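From: Chaimae Ait Brahim
To: Rondville school computing list
Subject: Re: take-home laptops, what happens in summer?

Hi all,

Sorry for the slow answer, October has been one long queue of cracked hinges at my door. Hugo asked about the summer and I have opinions, so get a coffee.

Hugo Moya wrote:
> We've got up to 100 laptops going home with students this
> year and the office wants every one of them back before the
> summer break. Then we wipe them, store them, and hand them
> out again in the fall. Last year that ate 3 weeks of my life
> and half the chargers never came back anyway. Does anybody
> let the kids keep them over the summer? And if you do, what
> do you do about the ones who are moving away?
>
> Also, is anyone still using the Orard checkout sheet? Mine
> has stopped sorting by last name.
>
> Hugo

Yes, we let them keep them! We started doing it the year Consuelo Arrieta took over the front office, and I would fight anyone who tried to take it away from me. The only machines that come back in June are the ones belonging to graduating students, kids who are moving, and anything with an open repair ticket. Last June that came to 36 laptops, and I had them wiped and on the shelf before the end of the week. Compare that to the old days when I had carts parked down the hallway and the fire door blocked.

For the kids who are moving, Consuelo ties it to the records request. The family asks for the transcript, she looks at the checkout list, and if there's a laptop out she asks them to bring it when they come to sign. No threats, no invoices. It works most of the time -- I've had to chase two families by phone, and both of them were very nice about it.
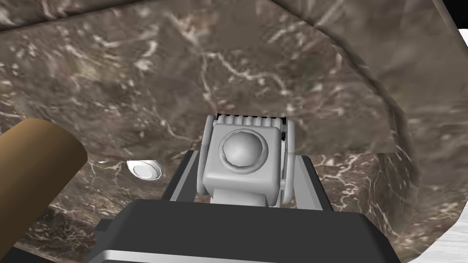

Chargers are the real headache, and I don't have a good answer. We label both ends now, the brick and the cable, with the same number as the laptop. It helps with the honest mix-ups (siblings, mostly) but a lost charger is still a lost charger. What has saved us some money is loaning out more than plain homework machines to the older kids, so they have a reason to look after them. The elective is the big one: they spend the term on one long project, and they can't do it on a dead battery, so those chargers come back! The younger grades, well. I buy spares.

On the Orard sheet, I gave up on it two years ago. Estíbaliz Pastor over at Lozano has a version where she fixed the sorting, and she also added a column for the condition of the screen, which I wish I'd thought of. Write to her, she's on this list. Please don't write to Eusebio Pastor by mistake like I did, he's at Stolby and he got a very long message from me about hinges.

One thing to check before you change anything: your insurance. Ours only covered the laptops during the school year, and we had to get a line added for the summer months. It came to 393 dollars for all of them, and the principal signed it without much of a fight once I showed her what I was spending on overtime. Yours may be written differently, so ask before you promise anything to the parents.

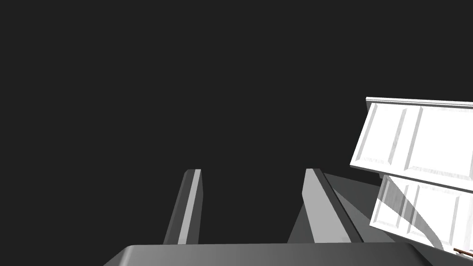

Gripper and white cabinet

And do send a letter home in May. Ours is half a page: keep it out of the car, keep it away from the pool, call the office if it breaks and don't let your uncle fix it. (We had an uncle.) I can send you the text if you want it, in English and Spanish. The Spanish one is better because Consuelo wrote it.

What I haven't figured out is updates. A lot of the machines sit in a closet all summer and then try to download everything on the first morning back, and the wireless just lies down and dies. Last fall I had the homerooms turn them on in turns, which was okay but it took until lunch. If any of you have a trick for that I'd love to hear it, on or off the list.

Chaimae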